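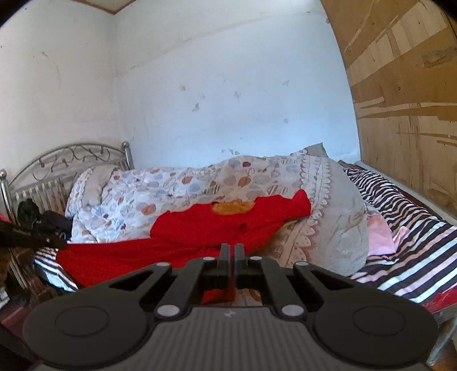

Nuala Cronin wanted to know, at the end of our last session, whether you clear the clothes off a bed first or shake the quilt out with everything still on it and sort through whatever lands on the floor. She said she had always done it the second way and had never lost anything but a few socks. I promised a proper answer in the notes, and as usual the proper answer has grown into most of the handout, so put the kettle on.

Keeping House, Umlow Evening Classes
Notes for session 5: The bed, and what ends up on it
Room 105, same as before. Please come in by the side door after six.

Clothes first, Nuala. I say it with affection, having been a shaker myself for many years, and I gave it up the evening I shook an earring out of a cardigan pocket and spent the rest of the night on my knees with a flashlight. If a red top is lying over a bunched-up quilt, the way one is on the bed at the head of these notes, the top comes off before you lay a hand on the bedding. Pick it up from the shoulders if you can find them. Give it one look, decide where it belongs, and take it there, or put it on a chair if you're going to do several at once. Then you can be as rough with the quilt as you like.

Why the bed fills up

We talked about this for a good while in class, and I want to get some of it down for those who missed it. A bed is the largest flat surface in most bedrooms and it stands at a very convenient height. Clothes that are on their way somewhere get set down there, and then it's supper time, or the phone rings. By bedtime they have to go somewhere else in a hurry, and in my house that used to mean the chair, and the next morning they went back from the chair to the bed. I had a green sweater that traveled that way for most of a winter. I believe I wore it twice.

Several of you said you feel bad about this. Please don't. I'd much rather we looked at where the clothes are trying to go and why it's hard for them to get there. Is the drawer too full to close? Is the laundry hamper in another room? Do you have any place at all for the things that have been worn once and are good for another day? That last group is the one that ends up on beds, in my experience, and we'll come to it.

Sorting what you pick up

Take each piece in your hands before you decide. Clothes look much the same lying down, and it's only when you've got one up by the shoulders that you notice the collar, or the cuff, or that it's your daughter's.

Clean and never worn: fold it or hang it now. Don't start a pile of things to fold later. (I know. But try it for a week.)

Worn, and ready to wash: into the hamper, right side out or inside out according to your own religion on this matter. I turn dark and bright colors inside out, reds especially, and I wash a new red thing by itself the first time. Check the pockets before it goes in and do up any zippers.

Worn once and still good: give these a home of their own. A row of hooks behind the door is what I use. Others in the class use a basket, or the left-hand end of the closet rail, and one of you has a ladder leaning on the wall, which sounded very handsome. Whatever you choose, keep it small. When the hooks are full, something has to go in the wash or back in the drawer.

Needs mending: straight to the mending bag, with a safety pin at the place where the trouble is. You'll be so grateful for that pin in a month's time when you're turning a shirt around and around under the lamp looking for the hole.

Folding a top on the bed

You can do this on any smooth patch of the mattress once the quilt is pushed well back, although a table is kinder to your back and I'd use one if you have it close by.

Lay the top face down with the neckline away from you. Smooth it from the middle out toward the sides with the flat of your hand. Bring one side in so the edge runs from the middle of the shoulder straight down to the hem, and fold the sleeve back along that edge. Do the same on the other side. You should now have a long strip, more or less even. Bring the hem up to just short of the neck, then fold once more, and turn the whole thing over.

If the neckline has a different color inside, or a stitched band, let it sit on top where you'll see it when you open the drawer. I can find any sweater I own from the neck alone. The old sweaters from the Flelis mill shop had a striped tape sewn in at the back of the neck and I still look for it by habit, though I've only got one left and it's mostly elbow.

Don't fuss about matching anybody else's fold. In class we had as many widths as we had people, and every one of them would have gone in a drawer. What helps is folding all of your own things to the same width, so they stack. My drawers happen to like a fold as wide as a dinner plate, and for the first few months I kept an old plate on the dresser to measure by — it's a good trick with children, too.

Now the quilt

A quilt that has been slept under and pushed aside tends to roll itself into a long hump, and people are inclined to tug at whichever corner is nearest. That only tightens the roll. Find the two top corners first. On a patterned quilt they can be hard to tell from the bottom ones, so if yours doesn't have an obvious top, sew a button or a loop of ribbon on the underside of one corner. It takes five minutes and you'll never have to think about it again.

Holding the two top corners, lift and flap it once, gently, away from you, and let it come down over the mattress. Then walk the foot end straight. If it's a cover with a separate filling inside, look at whether the filling has slid down. Hold the top corners, cover and filling together, and shake downward until it settles. Ties on the inside of the corners are a great help, and if your cover came without them you can add four lengths of cotton tape.

Before you smooth it all out, please do fold it back to the foot for a while and open the window. Half an hour is lovely, ten minutes is fine, and on a raw morning I've been known to settle for the time it takes to brush my teeth.

Beds that stand in a corner

Quite a few of you have these, and it's a sensible way to set a small room, but it does mean you can only get at one long side. There was a nice exchange in class about kneeling on the mattress, which I'm all for if your knees are. Tuck the far side first, working from the headboard down. Then back yourself off the bed and do the near side from the floor.

For the bottom sheet, put the far corners on before the near ones. Once or twice a season, bring the bed out from the wall altogether and sweep down there. You may want a second pair of hands, and do lift a little as you pull so you don't score the floor. My sister Lu's bed gave up a library book, a pair of tights and a perfectly good pen.

Let the quilt hang evenly on the open side and just tuck it down against the wall on the other. It will creep. They all do.

A word about quilts with a pale ground

Pale quilts with a bit of pattern are forgiving to live with and less forgiving to wash, so look at the label first, and if there's no label treat it as delicate. Test any strong color in the print by pressing a damp white cloth on it for a minute. If the cloth comes away colored, wash it cold and alone, and don't leave it sitting in the machine when it's done. And I wouldn't leave damp clothing of any strong color lying on it, not even for an hour. I have a pink patch at home on a cream blanket that will tell you why.

For next time

Please keep a small list of what you find on your bed at four o'clock in the afternoon, on any days you're home. You don't have to bring the list in if you'd sooner not, but have it in your head. Write down where each thing was headed, if you can work it out.

Bring one top that you find hard to fold. Hoods, slippery blouses and anything with one shoulder are all welcome. If you'd like to do the ribbon loop for your quilt in class, bring a needle and a thimble and I'll have ribbon and cotton tape with me, and a tin of odd buttons.

We'll start with drawers, and then pillows if there's time, which there wasn't last term. Nuala, I'd love to hear how you got on with the clothes-first way, and if you find any of those socks, bring them along too.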